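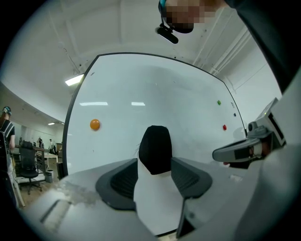
The two hand-held grippers at the whiteboard, magnets on the board.

## Hand-held gripper comparison, Manley room

Saturday, November 22, 2025

We spent the day comparing two sets of finger pads for the hand-held grippers before the Dindby order goes in. The old pads are from the August batch. The new ones came from Gunawan and have a softer backing with the same ribbed face. Both were used with the same body, the same camera settings and the same operators, who swapped every 100 grasps.

The plan was 500 grasps. We stopped at 653, as the last block of tracking runs had to be repeated with a different exposure. Small round parts were the main interest. The old pads tend to roll them sideways when the operator closes too fast, and on the August runs that accounted for most of the drops.

Tracking was logged separately. Marker loss is counted per run, and a run with more than 2 losses gets thrown out. The overhead lights are still the main problem with any glossy surface, and we have asked for diffusers.
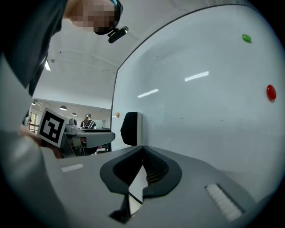
Marker card held up beside the gripper, with the jaw opening in front.

Aled Penry wrote in after the first set of notes went around and asked that pad wear be listed apart from drops. He said the Sendale pads looked fine on drops for weeks and then lost their grip in a single afternoon, and he would like to see the rib height measured at each operator swap. He also thinks the closing speed should be logged for every grasp, even if the trigger reading is noisy.

Rib height will be added to the sheet for the next session. Closing speed is already in the raw files and will be exported along with the drop counts.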